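Two-armed sorters take over the bottle table at Skokuta

The returns hall at Skokuta is a noisy place at the best of times, and anyone who has stood in it on a warm afternoon will remember the smell as well — a mixture of old squash, flat beer and something sweeter that gets into your sleeves and goes home with you. For years the bottles that the big sorting line could not make sense of have ended up in the same corner, where people in gloves picked through them by hand for a whole shift at a time. Since April a good part of that picking has been done by machine, and the people who used to do it have been finding out what their working day looks like now.

The firm, which handles drinks containers for shops and canteens on the Sarnberg side of the river, has put in four small workstations supplied by Aveck. Each is a table inside a three-sided booth, with a pair of robot arms fixed to the front edge. Bottles are laid out on the table a few at a time, and the arms lift them and drop them into a bin at the side. The project goes by the name of Maihi in the building, and most of the staff simply say "the Maihis" when they mean the arms, as if they were a family who had moved in down the corridor.

The bottles that come to these tables are an awkward lot, and the staff will happily tell you so at length. Some are squat and some are tall, some still have their caps on, and a fair few arrive lying down and have a habit of rolling when touched. The big line likes everything the same shape and facing the same way. The arms are slower by a long stretch, but they can take a bottle as they find it, upright or on its side, and the staff say the slowness bothered them for the first week or so and then stopped bothering them at all.

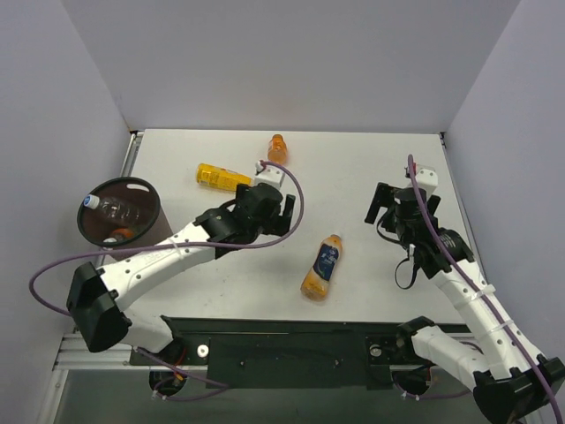
What has changed for the shift

Eleven people worked the hand-picking corner before the change, and all of them are still with the firm. Skokuta gave that promise in writing before the first booth was bolted down, and the staff we spoke to brought it up without being asked, which says something about how much it mattered to them. What has gone is the full shift on the corner. It used to be eight hours at the picking bench with the usual breaks, and by the end of it, one long-serving picker told us, you could not open a jam jar.

Now two people look after all four booths. They set out the bottles, empty the bins, wipe down the tables (sticky tables are still sticky tables, whoever is doing the picking) and step in when a bottle has rolled where the arms cannot get at it. The rest have moved to the weighing room, to the loading bay or out on the collection rounds, and they swap places every fifteen days so that everybody gets a turn at everything. Sore wrists and shoulders were the commonest grumble in the old corner. The staff say there is much less of that about, though a few now mention tired eyes from watching screens in the weighing room.

It has not pleased everyone, and it would be wrong to pretend it had. Several of the older hands miss the talk. The bench was long and you stood elbow to elbow, and by the sound of it a great many birthdays, house moves and family quarrels were gone over across the glass and plastic. A booth is a quieter companion. Others were uneasy about learning to restart the arms after a stop, a job they felt belonged to an engineer, and the training was stretched out over more mornings than first planned so that no one was hurried through it. There is also the matter of pay for the extra skill, which the staff have raised and which the firm says it will answer before the next round of rotas.

Aveck's fitters still come by in the mornings to go over the cables and grippers, and they have been asking the two people on duty to note down which bottles give the most bother. The notebook hangs on a string by the first booth and is already well thumbed. Small round bottles come up again and again in it, along with a remark about the kettle that has nothing to do with bottles.

Skokuta says it will look at the figures from the four booths in the autumn before deciding whether to order more. The old bench has been kept, and stands against the far wall of the hall with the coats on it.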